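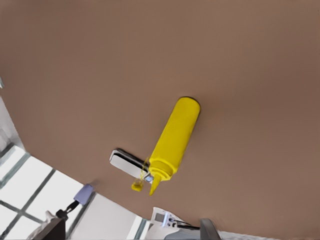
Yellow squeeze bottle on a brown tabletop (rendered)

From: Rimantas Žukauskas
To: plodden-dev
Date: 2025-12-23
Subject: Re: [plodden-dev] Headset build keeps dropping textures

Hi all,

Thanks for the quick reply, and for actually running the thing! Quoting the bit I mean:

> I tried your branch on the older headset and the textures
> vanish after I switch rooms 2 or 3 times. Desktop is fine.
> Are you still loading everything through the Skerninow
> importer? We dropped that in August and I don't think
> anyone has touched it in the meantime.

Yep, still on the Skerninow importer, guilty as charged. I had no idea it was gone (I must have skimmed right past that thread). So last night I swapped it for the one in Bruvico and, wow, what a difference. The cache was set to hold 2,000 entries and the old importer never let go of anything when you left a room, so it filled up and then started throwing out textures that were still in use. On the desktop there's enough memory that you'd never notice.

The new one frees things properly. I walked back and forth between rooms until I got dizzy and everything stayed put – walls, floors, even the signs with the tiny lettering.

Two things still bug me. The first room takes longer to load than it used to, and the log is full of warnings about missing mipmaps. Are those safe to ignore, or should I be baking them at export? I can do either, I just don't want to redo the whole Sakalauskas map twice.

I'll push the branch once I've cleaned up my commit messages – they're a bit rude in places.

Rimantas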